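Diaries > Workshop > Damp and plaster

August 2026
By Agathe Le Goff

Back bedroom, Todatley. Meter readings at the chimney breast are lower than in January, but the patch by the skirting is unchanged. Séverine thinks the flashing is at fault. I suspect the old gypsum, which holds salts and draws moisture from the air whatever the roof is doing.

Morning

Hacked off the gypsum to a height of 400 mm and brushed the brick down dry. The mortar came away soft to a depth of 6 mm, so I raked the joints and repointed in lime. Mansa brought the second dehumidifier over from Vargate. It is set to run overnight with the door shut.

Afternoon

Mixed a test batch of haired lime, 3 parts sand to one of putty. Too stiff at first; left it to stand and knocked it up again without adding water. Applied one coat to the left return and keyed it with the scratcher. Suction was uneven near the window, so I misted that side twice.

Spent almost 300 on sand and putty, delivery included. The Bellmont invoice is still wrong and I have written to Margaux about it.

Paint: pale grey remains the choice for the finished walls.

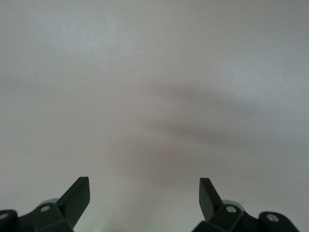
To do

Ring Baudry about the flashing. Mist the left return before breakfast. Second coat when a thumbnail no longer marks the first.

Last updated: the same evening, after the meter check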